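Print | E-mail

Unit 7: Energy Balance and Weight Maintenance

Handout revised 1 September 2025

Reading before this session: the Cerel workbook, the chapter on energy units and the chapter on protein.

7.1 Terms

Energy balance is the difference between energy taken in as food and drink and energy spent by the body over the same period. It is stated in kilocalories per day. Food labels in the United States print "Calories" with a capital C, and one of these is one kilocalorie. The two words mean the same thing in this unit.

Maintenance intake is the intake at which body weight, averaged over several weeks, does not change. It is a property of a person at a given weight and a given level of activity. When either changes, the old figure no longer applies.

7.2 Components of expenditure

Resting expenditure is the largest part for most adults. It covers breathing, circulation, body temperature and tissue repair. It depends mainly on lean mass and falls slowly with age.

The thermic effect of food is the cost of digesting and storing what is eaten. It is highest for protein and lowest for fat.

Activity is divided into planned exercise and everything else: standing, walking to the car, housework, fidgeting. The second group varies widely between people of the same size, and it often drops without notice during a long period of reduced intake. Students tend to overstate exercise and leave the rest out of their logs. 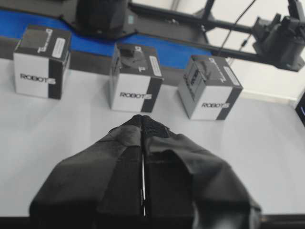 7.3 Estimating maintenance intake

Prediction equations take height, weight, age and sex, return resting expenditure, and multiply it by an activity factor. The factor is the weak point. Moving one step up or down the activity scale can shift the answer by more than the daily deficit most people plan.

The log method is slower but uses the person's own data. Intake is recorded every day and weight is taken each morning under the same conditions. The average intake is then compared with the change in average weight. A single weigh-in is of little use, as water, salt and gut contents can hide a real change in fat mass for days at a time.

Worked problem. A subject logs food for 27 days in August. Mean intake is 3142 kcal per day. Average weight at the end of the log matches average weight at the start. Estimate maintenance intake.

Solution. Stored energy did not change, so intake equals expenditure over the period. Maintenance intake is estimated at 3142 kcal per day. The estimate holds only if logging was complete. Cooking oil, drinks and food eaten while cooking are the usual gaps – check these first when a result looks low.

Second part. The same subject spends one day hiking and eats 4000 kcal. Find the amount above the estimate.

4000 – 3142 = 858 kcal

This does not show a surplus for that day. Expenditure on the hike was not measured and was probably well above the mean. State this in your answer.

7.4 After a period of weight loss

Maintenance intake is lower after weight loss. A smaller body costs less to run and less to move. There is also a further drop in some people beyond what the change in mass predicts, and its size is disputed. The Flornard and Cattaneo readings take different views on it. Be ready to give the method used in each.

A return to the former intake therefore produces a surplus. Intake should be raised in small steps, with weight averages checked between steps. A quick gain in the first days is mostly glycogen and the water stored with it, particularly if carbohydrate was restricted.

7.5 Assignment

Keep a log for 7 days using the Fumunora sheet. Enter weights of food in grams, raw or cooked, and mark which. Do not change your usual diet for the exercise. Students who would prefer not to record their own intake may use the data set at the back of the workbook and will be graded on the same basis.

Hand in the sheet, the daily means and one paragraph on sources of error.

Print | E-mail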